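4. Capital maintenance under a fixed borrowing limit

4.1 Background to the two cases

Brondville and Resen adopted written borrowing limits within two budget cycles of each other. The limits were similar in form. Each required the council to keep total debt below a stated share of yearly revenue, and each required the operating budget to close in balance without drawing on reserves. Neither limit made a distinction between money borrowed to cover running costs and money borrowed to replace a public asset at the end of its working life. It is this last feature that concerns us in the present section.

The two cities entered the period in different condition. Brondville had replaced most of its water mains a generation earlier and had a fairly even schedule of repairs ahead of it. Resen had not. Its mains, pumping stations and municipal office equipment had been bought in a short burst of spending and were due to wear out together. A limit expressed as a share of revenue takes no account of such timing. Two cities with the same income are allowed the same debt, whatever the state of their pipes.

We reviewed 832 capital requests submitted by departments in the two cities. A request was included if it named a specific asset, gave a cost and was considered at a public budget hearing. Requests that were withdrawn before a hearing were left out, as the surviving records do not show why they were withdrawn. Of the requests reviewed, 667 concerned the repair or replacement of something the city already owned. The remainder concerned new assets.

4.2 How departments responded to the limit

The clearest response in both cities was a change in the size of requests. Before the limits took effect, departments tended to ask for whole replacements: a full pumping station, a complete set of office computers, a new roof. Afterward, requests were divided into smaller parts that could be paid for out of the operating budget. A pumping station became a motor this year and a control panel the next. Office equipment was no longer retired as a unit, and the budget lines for it began to list memory, drives and processors as separate purchases (Figure 4).

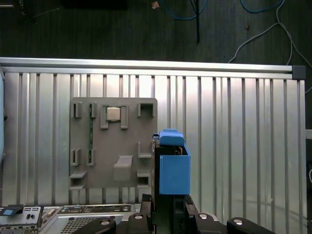 Division of this kind is not wasteful in itself. Where an asset is made of parts that wear at different rates, replacing the worn part is often the sound choice, and several department heads in Brondville argued at hearings that the limit had made them more careful. The difficulty arises with assets whose parts depend on one another. A water main that is patched in one block and left alone in the next will tend to fail at the join. Road surfaces behave in much the same way. For assets of this type, the hearing records from Resen show the same street or the same station returning year after year under slightly different titles.

A second response was the movement of costs off the city's own books. Resen entered into a long service agreement with Sastry, a regional utility contractor, under which Sastry paid for new pumping equipment and the city paid a yearly fee. The fee was treated as an operating cost and did not count toward the debt limit. Over the life of the agreement the city is committed to 62 payments. Council members were told at the time that the arrangement was consistent with the limit, and on a plain reading of the text it was. Whether it was consistent with the purpose of the limit is a separate matter. A fixed series of future payments places much the same demand on future budgets as a loan does, and it is harder for residents to find in the published accounts.

Brondville made no agreement of this kind. Its council did consider one for street lighting, but the proposal was set aside after the finance department advised that the yearly fee would have to be shown beside the debt figure in any case. Brondville's limit carried a short note to this effect. Resen's did not. The difference between the two texts amounts to a single sentence, and we found no record that it was debated in either city when the limits were adopted.

4.3 Public argument over the limits

Debate at the hearings seldom turned on the level at which the limit had been set. Speakers in favor described it as a promise to residents and warned that any exception would lead to others. Speakers against it pointed to particular failures, most often burst mains and closed buildings. The two sides were in large part speaking about different things, the first about trust and the second about condition, and the records contain few exchanges in which one side answered the other directly.

The household comparison appeared often in both cities. Supporters of the limit compared the council to a family that must live within its pay. Opponents used the same comparison to reach the opposite view, noting that most families borrow to buy a house and would be unwise to put off fixing the roof in order to pay down the mortgage early. As a guide to policy the comparison has limited value in either form. A city does not retire, and those who pay for a water main over its life are not in every case those who lived there when it was laid. This second point is the usual ground for borrowing to build long-lived assets - the cost is shared among those who will use them.

Resen revised its limit near the end of the period. The revision allowed borrowing above the stated share where an independent engineer had certified that delay would raise the total cost of the work. The change was presented as a minor technical amendment in the July agenda and passed without a recorded vote. It was used twice before our records close, both times for pumping stations outside the Sastry agreement.

4.4 Limits of the evidence

Several cautions apply. Hearing records show what was asked for and what was granted, but they do not show what departments chose not to ask for. If managers stopped submitting requests they expected to lose, the effect of the limits will be understated here. The two cities also differ in ways other than the condition of their assets, including the share of revenue drawn from property taxes, and a comparison of two cases cannot separate these causes. We had hoped to include Zesville as a third case. Its council adopted a similar limit, but the request forms from its first years under the limit were not kept in a form that could be matched to the hearings.

Asset condition was taken from the cities' own yearly surveys. These surveys rate each asset on a short scale, and the meaning of the middle ratings was changed in Resen partway through the period. We have used only the lowest rating, whose wording stayed the same throughout.

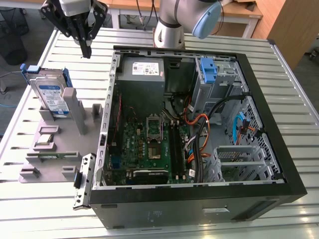

Figure 4. Desktop computer opened for access to its interior, with a hard drive, a processor and a memory module held separately in a tray.

4.5 Implications for the design of borrowing rules

The evidence from the two cities supports a modest set of changes to rules of this type. Borrowing for running costs and borrowing for long-lived assets should be stated separately, so that a limit on the first does not act as an unintended limit on the second. Long service agreements should be reported beside the debt figure in the same table and for the same years. The condition of major assets should be published with the budget, using a scale that is not changed without notice.

None of these changes requires a higher limit. A council that wished to hold its debt at the present level could adopt all of them and do so. Their effect would be to show residents the cost of that choice in the same document that reports the balance.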